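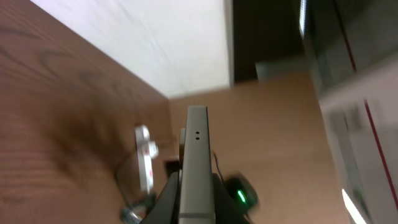 About Skener

Skener is an evening language school. We teach Mandarin, Cantonese and English to adults who have jobs, children, bad memories or all of those at once. So-ying Wu started it in 2000 with one rented room and a class of people who had already failed somewhere else.

She had taught for a big chain before that, and left because she did not believe what it printed on its posters. Fluent by July, that sort of thing. We still don't believe it. If a school tells you how many weeks you need before it has heard you speak, keep your money in your pocket for a bit.

We have 29 teachers now, most of them part-time, and no class goes above 2 levels of ability. That last rule costs us bookings every autumn.

How we teach

A term is 40 lessons. You talk for most of each one, and you will be corrected, which some people dislike. Homework is short and has to be handed in. We have looked hard at the apps, including Visance, which a good few of our students use on the bus. It's fine for learning words. We have yet to meet anyone who learned to argue with a landlord from it, and we would want to see that before we told you to pay for a subscription.

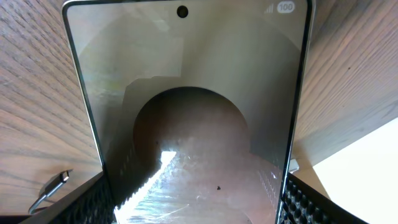
Who runs the place

So-ying still teaches the Tuesday-type crowd, as she calls them, meaning people who are keen at first and gone by week five. She is rather good at making them stay. Chih-ming Peng looks after the timetable, the exam classes and the complaints. He came to us as a student of English and spent his first term telling us our grammar book was wrong. He had a point on two pages and we changed the book.

The beginners' reader we use, Lo, was written in-house. It is plain and a little dull, and the stories are about bus fares and dentists.

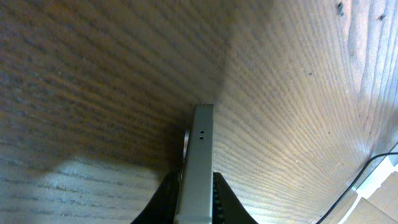 Do you give certificates?

We give a sheet saying which lessons you came to and what your teacher thinks you can do. Employers seem to find it more use than a gold seal, though we would say that, and you should ask yours first.

Fees and promises

Fees are paid by the term and the full list is at the desk. There is no joining fee. We dropped the early-bird discount when we noticed that everyone got it, so it was only the price with a ribbon on.
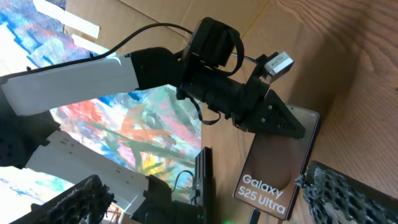

Our other branch, Resier, takes the daytime classes and charges the same. Please sit in on a lesson at either before you sign anything. If it isn't for you, say so and we'll suggest another school, and there are a couple we respect.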